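Flat-Pack Shoe Racks: Is the Bargain Worth It?

Several of you wrote in after the August issue asking whether the push-together racks from Stodell are any good. They cost less than lunch for two, they weigh next to nothing, and the listing promises "assembly in 8 minutes, no tools." I have heard that kind of promise before.

Davoud Ghorbani bought one for the hallway at the Khosravi building and let me sit in while he put it together. My first complaint is the leaflet. It has one drawing, printed small, and it treats every tube as if it were the same. They aren't. Some have a wider end and some don't, and if you mix them up you won't find out until you are two levels in and the thing leans.

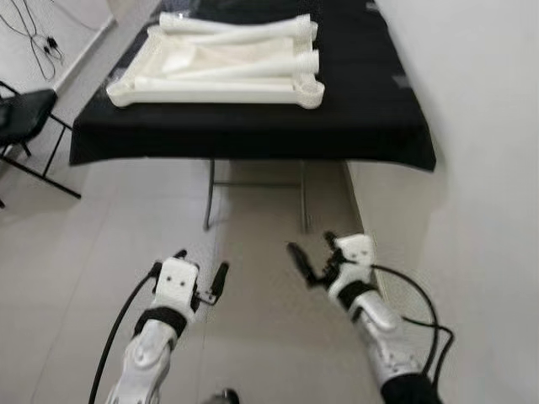 My second complaint is the plastic. Sellers like to say it keeps the parts clean, and maybe it does, but you should get all of it off before you push anything together. A scrap caught in a joint keeps the tube from seating, and then you blame the tube. Lay a cloth down first too – these parts roll, and they are no fun to chase across tile.

The box claims each level holds 30 pounds. I would believe that when I saw it. We put winter boots on the bottom, sneakers above, and left the top for hats. Total time was 43 minutes, with one restart.

Would I buy one? For a closet, maybe. For a front hall where kids grab at things, I'd spend more at Nimetti and get something with screws. If yours has lasted longer than a year, write and tell me – I'd like to be wrong.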